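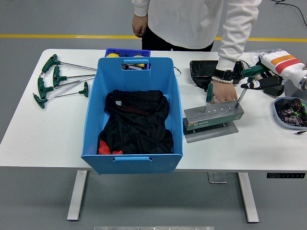 Five green T-handle keys laid out beside the light blue tote.

Sorting the shared tools, February

Drikatura has been going long enough for the shelves to fill up by themselves. Members leave things behind, people donate what they no longer need, and every winter we put a white table out on the grey floor and go through it all one container at a time. This page is a small gallery from this year's sort. The full list of what was kept is on the tools page, and the loan rules have not changed.

The T-handle hex keys came out early. They are the most borrowed hand tools we have after the pliers, mainly for bikes and flat-pack furniture. The long shaft reaches bolts that a folding key will not, and the handle gives enough grip to undo something that has been painted over. Please bring them back to the same place you took them from. Last year two went missing for most of the summer and were found in the Yuen cupboard with the paint rollers.

The light blue tote has black fabric in it with some red showing. Textiles are Ratih Rahman's section this year, so anything made of cloth goes to her before it is put on a shelf or sent on. If you think you left clothing with us, write to her through the contact form and say what colour it is and roughly when you were last in. Unclaimed clothing is kept until the end of the month and then goes to the swap rail.

The darker blue crate behind the tote holds two yellow balls. Games and sports things live on the bottom shelf by the door and can be borrowed without signing the book.

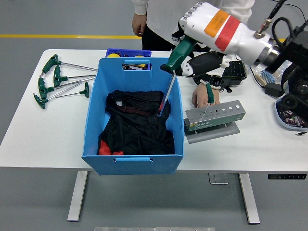
Green handles at the table, with the tote and the blue crate in the middle.

Small screwdrivers are listed separately from the hex keys. There is one with a green handle on the right of the table, by a silver metal holder, and it is easy to mix up with the keys if you only look at the colour. Jana Rothe has asked for screwdrivers to be stored tip down and for the keys to lie flat in the drawer marked Claro. The drawer was relabelled last year, and the old sticker with the size chart has been moved to the inside of the cupboard door.

Some figures for those who asked. The inventory has over 1,000 entries, of which 200 are hand tools. We had 16 new donations since the autumn, most of them from one garage clearance. Garden tools are not included and will be done when the shed is dry enough to empty.

Still wanted: a tap and die set, a second bench vice, small plastic tubs with lids. Not wanted: paint, mattresses, anything with a petrol engine.

The room is open from four in the afternoon during the sort, and borrowing carries on as normal, though you may have to wait while something is found. Returns can be left on the shelf marked Uvov. Put your name on a slip of paper with the item so that Syafiqah Oei can cross it off in the book.

Page by Sharon Rugemalira. Corrections to the inventory go to Sanaa El Idrissi.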